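From: Remzi Saraç
To: household list
Date: 11/4/20
Subject: Re: Folding waffle towels - is the Fostden method worth it?

Yogesh Sengar wrote:
> I switched our whole linen shelf to the Fostden fold in April and I'm not
> going back. Lengthwise in half, in half again, then thirds. The stack comes
> out flat, the edges line up by themselves, and you can fit up to 145 towels
> in a cabinet that used to be full at a lot less. It works on any fabric.
> Has anybody here tried it on waffle knit? I don't see why it would be any
> different.

Yogesh,

I do see why it would be different. Waffle knit has no flat side. Every layer is a grid of little pockets sitting on another grid of little pockets, and they don't settle into each other just because you pat them. The edges lining up "by themselves" is the part I'd like to see in person. Mine have never done anything by themselves.

Look at the gray one, folded and lying flat on a smooth wooden table, which is as fair a surface as you could ask for:
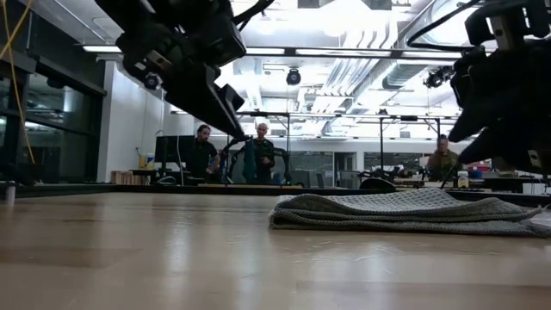

Gray waffle towel, folded. Look at the front edge.

It's a low stack, I'll give you that. But the top layer bulges more at the left end than at the right, and the layers are a bit uneven along the front. One towel like that is fine. Put another dozen on top and I think you get a leaning pile, whatever name the fold has.

About the 145. Is that bath towels, hand towels or washcloths? What size cabinet? The Plivport shelf guide gives a number like that too, and when I read the small print they meant washcloths. I have 4 shelves and I'm not going to redo all of them on the strength of "up to."

What I do now, for what it's worth:

Shake the towel out and lay it down with the long side toward you. Smooth it from the middle out with a flat hand. Don't pull on the corners - waffle stretches one way more than the other, and you end up folding a trapezoid. Fold in half, smooth again, fold in half again. I stop there. The thirds at the end are where it goes wrong for me, as the outer layer has to travel around too much bulk.

Getting a flat start matters more to me than which fold comes next. With ribbing you can at least use the lines as a guide:

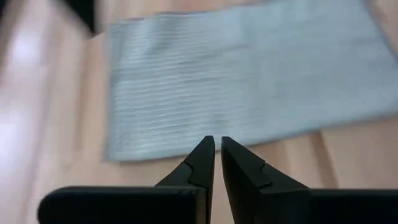 Photo: Remzi Saraç

If the ribs run straight to the edge, fold along them. If they wander, smooth it again before you fold anything. With a plain terry towel you have no lines to go by and have to trust the hem, and on the cheap ones the hem is crooked to begin with. I had a set of Dogbe hand towels where no two were the same width after the first month.

I also don't buy "any fabric." Did you try it on fleece? On anything with a fringe? My guess is you have one kind of towel and it happens to like being folded in thirds, and I'd be glad for you if so.

If you still have a waffle one around, would you fold it your way, leave it on a table overnight and tell the list what the front edge looks like in the morning? Don't put anything on top of it. I'd take that over another cabinet count.

Remzi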